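The Upholsterer Who Would Rather You Didn't

The owner of Futach, a one-room upholstery workshop in Clellthorpe, has covered sofas for long enough to have opinions about yours. Most of them are unkind. Asked what people get wrong when they buy one, the answer comes before the coffee does.

"They choose it standing up," says the owner. "In a showroom, with their coat on. Then they spend ten years lying down on it and wonder why their neck hurts."

Gray is the other sore point. Of the last 100 jobs through the door, 52 were gray, and the owner has stopped trying to talk anyone out of it. "I used to bring out the mustard. I had a lovely mustard. They'd stroke it, say how brave it was, and order the gray."

There is a grudging respect for a good one, though. The workshop's favorite is a woven cloth from the Şimşekoğlu mill that mixes several shades in the yarn – gray until you sit near it, then a bit green, then a bit brown, depending on the window. "A flat gray shows every crumb. A mixed one forgives you. I've got it at home and I eat toast."

And the cleaning? A long sigh. A customer in Sornton once went at a seat cushion with dish soap and a floor brush, and paid $205 for a new cover. "Vacuum it. Soft brush, once a week, both sides if the cushion comes off. Pick the lint off with your fingers if it bothers you. I've said this 1000 times and they still go and buy a spray."

What about buttons, piping, a nice contrast seam? The owner pulls a face. A plain seat is harder to make well, apparently, as there is nowhere to hide a pucker.
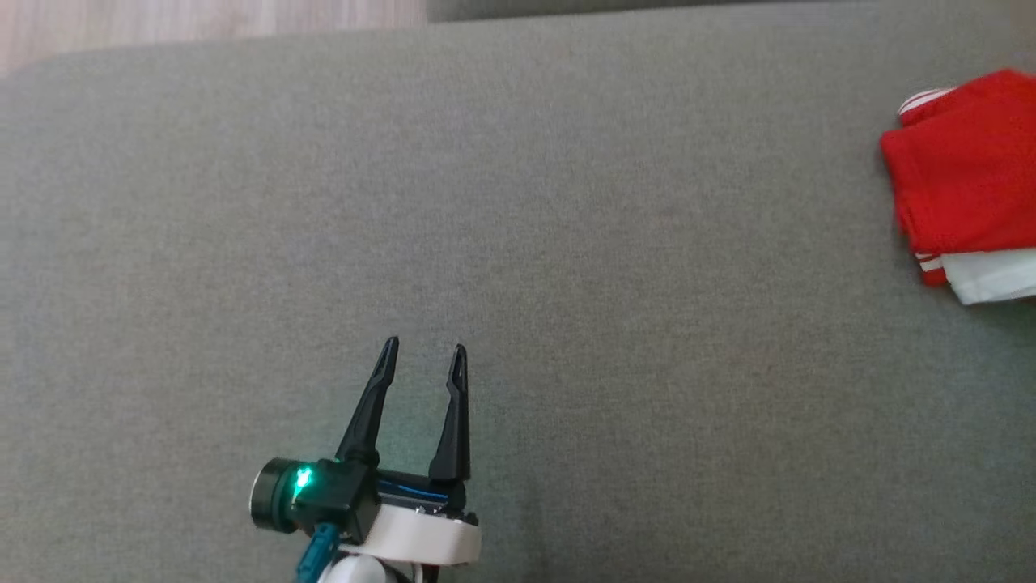 "Look at the corners first, always. If the corner's round and the cloth lies flat going over it, whoever made it was paying attention. If it looks like a badly wrapped present, keep your coat on and go home."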